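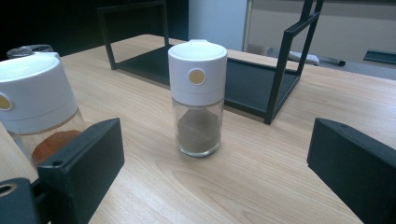 Windora opens its workshop to visitors on 2019-06-01

Windora invites families, schools and local companies to an open day on Saturday. Visitors can see how our team teaches a gripper to handle ordinary kitchen things, such as spice shakers with a white cap and a glass jar, and to place them on a rack.

"A glass jar is a good teacher for us, it forgives very little," says Renji Onishi, head of the handling group. He will give the demonstration together with Morena Ferri.

The visit is free, but the places are limited to 100 persons. Doors open at 9 in the morning. Please write your name at the entrance desk.

Press contact: Albertina Barros, Windora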